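Morning all, and happy 9th May to those who celebrate it (me, it's my birthday week and I intend to drag it out). Long thread on what's pouring in and near Malcombe over the next fortnight, so put the kettle on or don't, depending on how you feel about the hour. 1/

First up, Skyrme Brewery have finally let the rhubarb sour out of the tank. I had a third of it last night and then, well, another third. It's properly tart, pink as a seaside rock, and it goes down far too easily with a bag of salted crisps. On keg at the taproom only for now, cans to follow when the labels turn up. 2/

They've only made 600 litres, and last year's went in a weekend, so please don't message me in a fortnight asking where it's gone. You know who you are, and you did exactly this with the damson porter in November. 3/

While you're there, the pie van is back in the yard. Cheese and leek is still the one to have. They've started doing a chickpea one as well which my sister rates very highly, though she did also rate the pub with the sticky carpet, so make of that what you will. 4/

Over the bridge at Juvier, the cider people have got their long tables out again and the orchard side is open to dogs. Mine has already disgraced himself by stealing a sausage from a very nice couple from Hereford, who were lovely about it. If that was you, I still owe you a drink! 5/

The dry cider is tasting better than it has in years. There's a medium too, and a perry that comes in tiny glasses for good reason. Last pours are earlier than you'd think, so check the board by the gate when you arrive and plan your walk back along the river while it's still light. 6/

A bit of coffee 7/

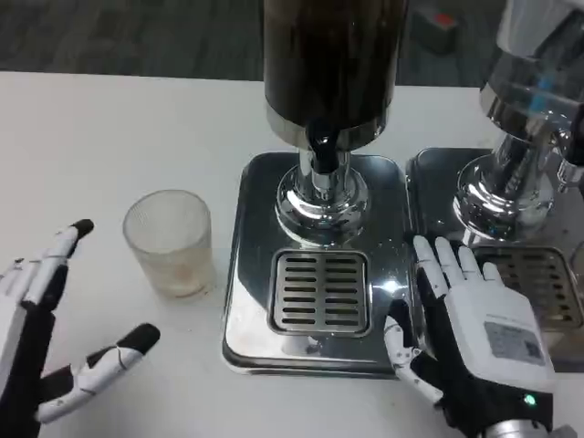
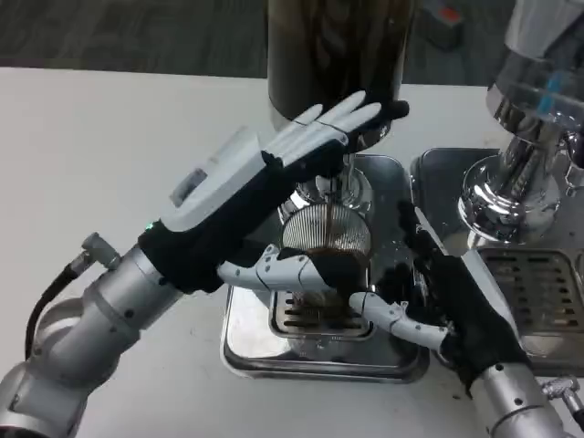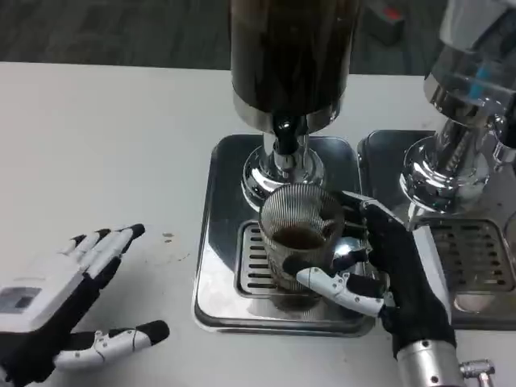 THE BIG ONE: MALCOMBE TAP TRAIL

Right, the trail. It's on again, it's 12 pubs and bars this time, and the stamp cards are already behind the counter at most of them. You don't have to do it in one go, and please, please don't try to. I did it across four evenings last year and still needed a lie down. 8/

Cards cost £2 and that goes towards the band fund. A full card gets you a glass, and I'm told they've ordered thicker ones this year, which is good news for anybody like me who had theirs go in the washing up before the month was out. 9/

Skisto are on the trail for the first time and I couldn't be more pleased. If you haven't been, it's the little bottle shop up the steps behind the chemist, with six stools and a great deal of Belgian beer. Ask for whatever's open on the end tap and then sit by the window if you can get it. 10/

Eifion Parri is doing his tasting there too, the one with the old ales and the very strong cheddar. I went to the last one expecting to stay for an hour and came home at closing time with a carrier bag. Tickets are from the shop, not online, and he does like people to turn up on time. 11/

Somebody asked how many came out for the trail last summer. The figure I was given was 2,000 over the whole run, and it certainly felt like it in the queue at the Skyrme bar. Go early in the evening if you don't like a crush, or start at the far end of town and work backwards as I do. 12/

Last thing, the late bus is running for the trail, from outside the library. I'll add the times underneath when I've found the leaflet, it's somewhere in my coat. If I've missed your place off, shout and I'll pop it in! 13/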